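Course home | Week 1 | Week 2 | Week 3 | Readings | Assignments | Contact

Household Practice II
Handout for Week 3: The Small Objects of the Bathroom Shelf
Edeltraud Ortner, Grancombe

Read before the session. Bring one hairbrush and one container you believe it belongs in. You will be asked to defend the container.

1. Where we left off

Last time we covered linen, and several of you are still angry about fitted sheets. Your comments have been read. The fitted sheet stays in the course.

This week we go down in size. The bathroom shelf holds things that are used daily, picked up with one hand while the other hand is busy, and put down wherever the first hand happens to be when it finishes. The result is what Week 1 called drift. A hairbrush drifts farther than anything else in the house except scissors. In the January survey of past students, 25 people kept a diary of where their hairbrush spent the night. Answers included the bread box, a boot, and the roof of a car (briefly).

2. Terms

Home: the one place an object goes back to. If you can name two places, it has no home, it has a circuit.

Footprint: the area an object takes up when set down. A paddle brush has a wide head and a long handle and lies across a shelf like a guest on a sofa. Its footprint is much larger than people guess when they buy the basket.

Reach: how far you have to move to put the thing back. Anything over one step will be postponed.

Holding basket: a container for things on their way to somewhere else. Useful for one evening. After a week it is a drawer without the decency to close.

3. Choosing a container

Measure the longest object first. I put this in bold on the slides and people still turn up with a beautiful little basket and a brush that sticks out of it like an oar.

Open sides are better than solid ones for anything with bristles. Air gets in, and you can see what has settled at the bottom, where the hairpins go to form their own society. Lattice or mesh is fine. Fabric liners look lovely in the Schnyder catalog and collect powder, fluff and regret.

A handle matters if the container travels. If three people share one bathroom, each with a basket kept in a bedroom, then the basket has to be carried every morning by somebody half asleep, and an arched handle over the top is the easiest kind to grab. The same handle gets in the way of anything tall going in from above. Put long things in at a slant, handle of the brush up one end, head down at the other. Or turn the brush over and let the handle stand up, which works until somebody knocks it with an elbow.

The Fodley tray we passed around last year has been withdrawn from the demonstration kit. It was a good tray. It was also slippery on both sides.

4. Cleaning the brush before it goes anywhere

There is no point giving a home to a brush that is wearing a second brush made of hair. Do this first:

Pull the loose hair out with a comb, starting at the edge of the head and working toward the handle. The tail of the comb is good for lifting the mat in one piece, which is disgusting and very satisfying.

Mix lukewarm water with a drop of shampoo. Dip the bristles only. A cushioned head usually has a small air hole in the pad, and water that gets in there will be slow to come out, so no soaking, whatever your grandmother did with hers. Hers was probably solid.

Rub the bristles with an old toothbrush. Keep it marked as old.

Rinse with the head pointing down. Shake it over the tub, away from the mirror.

Lay it bristle side down on a towel overnight. I would like to tell you that a hair dryer speeds things up, but on a glued pad it also speeds up the end of the brush.

Five minutes of work, plus the drying. Every two weeks for long hair, once a month for short. Bald students may use the time to catch up on the reading.

5. The table exercise

We will use the big table with the white board on it. Please don't write on the board. It isn't that sort of board, as the Week 3 group of two years ago established with a permanent marker.

Work in pairs. One of you places, the other watches and says nothing, which is the harder job and is graded accordingly.

Start with a bare surface and one container. Set the container toward the far side. Pick up one object, decide how it should lie, and only then move it toward the container. Most people do this the other way around: they travel first and decide on arrival, with the brush hovering and turning in midair. Watchers, this hovering is what you are writing down. Note which way the head points when the object leaves the table and which way it points when it goes in.

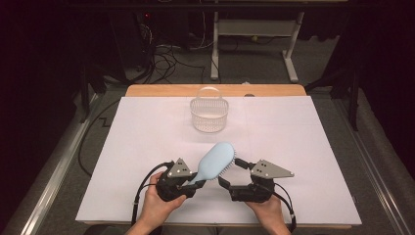

Repeat with the comb, the hair ties and the jar of cream, in that order. Don't add the next object until you've both agreed the last one can be taken out again without tipping anything over. Getting things in is easy. Burglars can get things in. The test of a container is whether you can get one thing out at six in the morning with your eyes shut and leave the others where they were.

When the container is full, take everything out and do it again with the largest object last. You will dislike the result, and I want you to see it anyway. The brush ends up lying on top, across the rim, and from there it is a short trip to the floor.

Swap roles. The whole exercise takes 25 minutes if nobody argues. Allow longer.

6. A note on sets

Somebody always asks about matching sets. The Fleltura range comes as six pieces in one color, and I own it, so I can speak freely. Four of the pieces are used. The fifth holds the sixth. A set is bought for the shelf as it looks in the shop, and you then have to live with the shelf as it looks at home, with a toothpaste tube on it.

Buy one basket. Use it for a month. If you then find you want another just like it, you have learned something and they will still be selling them.

Color is a separate question, and I'll allow it one paragraph. A pale brush in a pale basket on a pale shelf looks very restful and is impossible to find without glasses. If you wear glasses, you also know where those are in the morning. Pick one item to stand out and leave the rest in peace.

7. For next time

Write up the table exercise in one page. Include the watcher's notes unedited, even where they are unkind.

Keep a drift diary for your own hairbrush for 5 nights. Place found, and what you think it was doing there.

Read the chapter on drawers in the course reader. Skip the part on felt lining, which I no longer believe.

Late work is accepted up to the start of the Week 4 session, when we do the junk drawer. Bring the contents in a bag. Please remove batteries, food and anything alive.

Questions about this handout: E. Ortner, course office, Grancombe | Last revised 4 May 2026 | Back to top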